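Felletcombe Council Amends Nondiscrimination Ordinance

10/12/2019
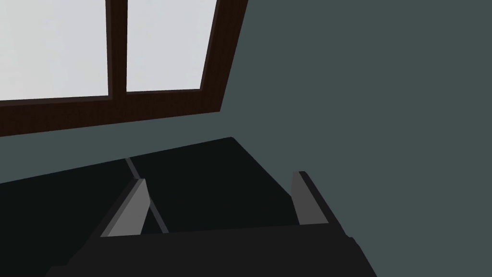 A black sofa under the window.

The Felletcombe council has voted to add gender identity and sexual orientation to the town's nondiscrimination ordinance. The change covers housing, hiring and public accommodations. Religious bodies keep the exemption they have held under Section 4.

The text differs from the August draft in two respects. Employers with fewer than 64 workers are now included, and complaints may be filed by a parent or guardian on behalf of a minor. The filing window remains 100 days from the date of the incident.

Rosemarie Wendt, who drafted the youth provisions, told the council that the earlier wording left students in part-time jobs without a clear way to file. "The old form asked for an employee number," she said. "Many of them were never given one."

Almost 700 written comments were received before the vote. They are on file with the clerk and can be read during office hours.

Complaint forms will be stocked at the Storia branch library and the Nalard Street office. Forms completed under the old ordinance will still be accepted. Questions about pending cases should go to the clerk in writing, with the case number on the first page.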